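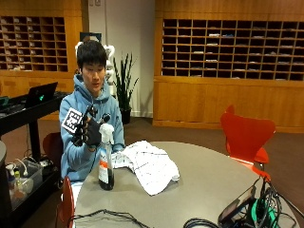
Jalthorpe to host Grevgate in pre-season opener this June

I've been putting out news for Jalthorpe American Football Club for a fair few years now, and I don't think I've enjoyed typing a headline as much as that one. Grevgate are coming to our place in June, kick-off at 2 in the afternoon, and yes, it's the same Grevgate who knocked us out of the play-offs last season by a single field goal. I still can't watch the film of it.

For anyone who has missed the last couple of years (where have you been?), the two clubs have met in the regular season, in the play-offs and once in a very muddy friendly that should probably have been called off at half-time. This one doesn't count towards the league table, but try telling that to our offensive line. They've been talking about it since the fixture was a rumour!

The ground holds 2,000 and we'd love to fill it. We got over halfway for the last home game, in sideways rain, so a full house on a summer afternoon isn't a daft thing to hope for. Tickets go on sale from the club website at the start of the month. Under-12s get in free with an adult, and season ticket holders don't need to do anything except turn up.

On the squad, I can confirm we'll be dressing 23 players who weren't with us at the start of last year. That sounds like a lot, and it is. A good chunk have come up through our own youth side, a few have moved over from rugby, and our new kicker used to play in goal for a five-a-side team. I've seen him hit them from a long way out in training and I'm trying very hard not to get carried away.

Grevgate have changed things too. They've a new defensive coordinator and they've gone back to running the ball a lot more, so expect plenty of bodies in the middle of the pitch. Our coaches think the game will be settled on third down. I think it'll be settled by whoever holds on to the ball, but then I think that every week.

Koutsoukos, who have been on the front of our shirts for two seasons, are staying with us for another year and will be putting up the trophy for the afternoon. They're also paying for the coaches to bring supporters in from the station and back again after the final whistle, so please leave the car at home if you can. Parking on the lanes was a real headache last time and the neighbours have been very patient.

Food will be from Hidau, back by popular demand after they ran out of noodles before the third quarter in the autumn. They've promised me a second van. Gates open at noon, the youth teams have the pitch until one, and there'll be a flag football session for anyone who fancies a go (trainers are fine, studs even better).

Press passes and photo requests should come to the club media desk by email before the end of May. Let me know if you need a seat with a plug socket, as we only have a handful in the stand and they go quickly.

ENDS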